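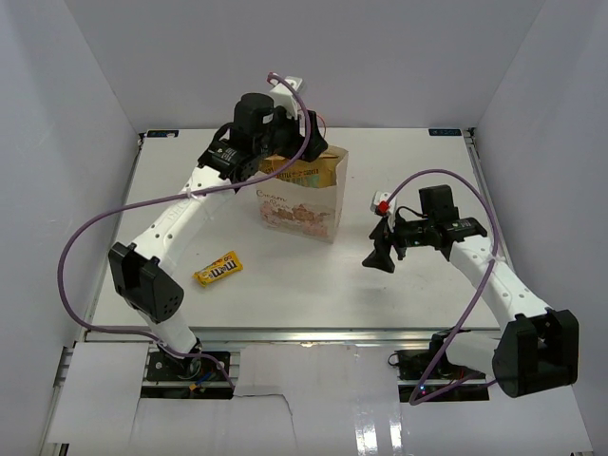

Last edited Friday, 16:12

Day two of teaching the arms to pack a paper bag. By "teaching" I mean I drive both of them by remote and they're supposed to take notes.

Left arm is reaching for the bag. Right arm has nothing, and is holding its nothing very carefully over the middle of the table.

Target is 300 good runs by the end of June. We have 60. Marcela Hubáček did most of those and would like it known.

The yellow M&M's packet lying flat is my nemesis. Cookies have edges you can get hold of. A flat sweet packet on a shiny white table has no interest in being picked up by anyone.

Things I've learned driving two arms: my left hand is an idiot. Slow is fine, dithering isn't. If I hover for 4 seconds working out which way is left, the model learns to hover for 4 seconds too. Olgate does this beautifully now. Very thoughtful robot.

Olgate is the policy, by the way. The one before was Edel. Edel used to put the bag in the bag.

Yes, the purple cables are meant to loop out that far. Shorter ones tug at the wrist and you spend the whole run fighting your own wiring.

Run 61: dropped the packet, picked it up again, got it in. Marcela says keep it, recoveries are useful. I've got plenty more where that came from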